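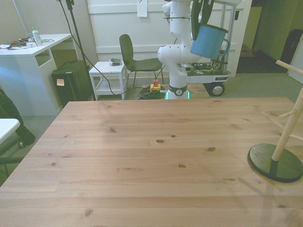
Residents who answered a survey in Greenwood said the thing they missed most was a place to sit down with a hot drink and stay for an hour without being asked to order again. Several wrote that the old library annex had been that place, and that they would use it again if it opened before work.

Revton will reopen the annex in February as the Greenwood Reading Room. The survey drew 588 replies, almost 300 of them from households within walking distance of the building.

The room will open at 7 a.m. and close at 9 p.m. Coffee and tea will be sold at a counter near the Toltden Street door. Visitors may bring their own mugs and will pay less for a refill if they do. Food from home is allowed in the front half of the building. The back half will be kept quiet, with reading lamps and a shelf of newspapers.

Revton has signed a lease for four years with an option to renew. Work on the building began last summer and included a new roof over the east side, wider doors, and two accessible restrooms. The original windows were repaired and put back. Plalano, which runs a similar room across the river, will supply the used books and change the stock every month.

There is no membership and no charge to enter. Groups such as book clubs and language tables can reserve the side room for up to 2 hours at a time. Reservations open one month ahead and can be made at the counter or by phone.

Parking behind the building is limited. The bus stops at the corner of Toltden Street, and bike racks have been installed by the side entrance.

Opening day will begin at 10 a.m., with free coffee until noon. Groups that want to reserve the side room for the first month can leave their details at the Revton office in Greenwood.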